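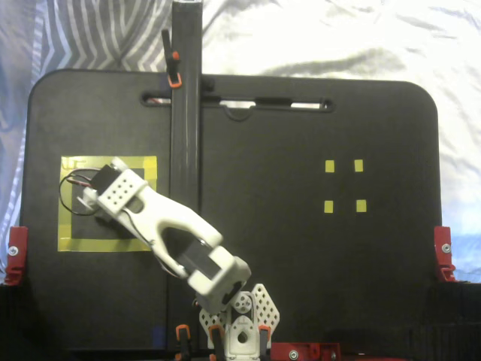 **Tredano puts a price on yellow tape**

April 2022

Tredano, the workshop furniture company, has started taking orders for a small-parts sorting bench it calls the Maseo. The bench costs $600. For that, buyers get a black work surface, a curved black backdrop, and a sorting layout marked out in yellow tape: one large square on one side, four small squares in a grid on the other.

The company says the layout will cut down on misplaced parts at repair counters, school labs and other places where little things get picked up, put down and forgotten. Mixed items start in the large square. Each one then goes to one of the small squares, according to whatever system the owner has chosen. Choosing the system is left entirely to the owner, and the printed guide spends two sentences on it.
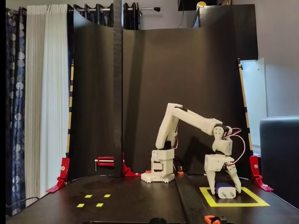
Small items are where benches like this either earn their keep or don't. A dark blue part on a black surface is easy to overlook, and a bright outline does at least tell a person where to look. It does less for the person who has five kinds of item and four squares. Tredano's answer is to buy a second bench.

The claim getting the most attention is a trial at Venis, a repair shop that has used seven of the benches and reports 242 fewer misplaced parts. Fewer than what is hard to say. The summary sent to reporters doesn't give a starting figure, the length of the trial, or the number of parts handled. It also doesn't say whether Venis changed anything else in the same period. A shop that clears its counters and asks everyone to put things back will probably lose fewer parts with or without a taped square.

Tredano said a fuller account would be published in July, after orders for the first batch have closed. 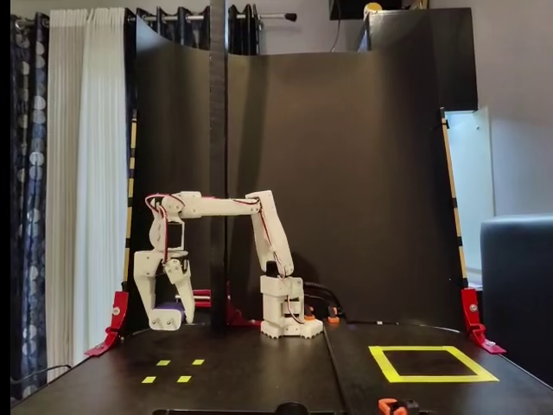
The backdrop has a better case behind it. Purple, blue and white pieces are all easier to pick out against plain black than against a wall of shelves, and a raised panel should stop anything round from rolling off the back. Red brackets hold it at the sides. The tall black post and the orange-and-black clamps are extras, sold separately, and the price list doesn't include a bag or tray for the sorted pieces.

Then there's the tape. Tape on a busy bench lifts at the corners, collects grit and gets replaced by whoever finds the roll first, usually a little crooked. Tredano says the Maseo's markings are meant to be renewed by the owner and includes one roll. Asked why the lines aren't printed on the surface, the company said customers wanted to be able to change the layout — a fair point, though it's also an argument for buying tape and leaving the old bench where it is.

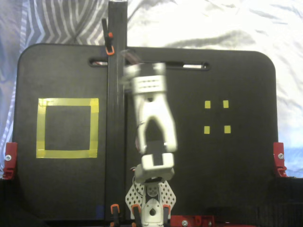 Kocabaş, a rival supplier, already offers a plain black bench top with no markings and says it has no plans to add them. It wouldn't comment on the Venis trial.

Orders for the Maseo are open to schools and businesses. Home buyers will have to wait for a second batch, and Tredano hasn't set a date for it.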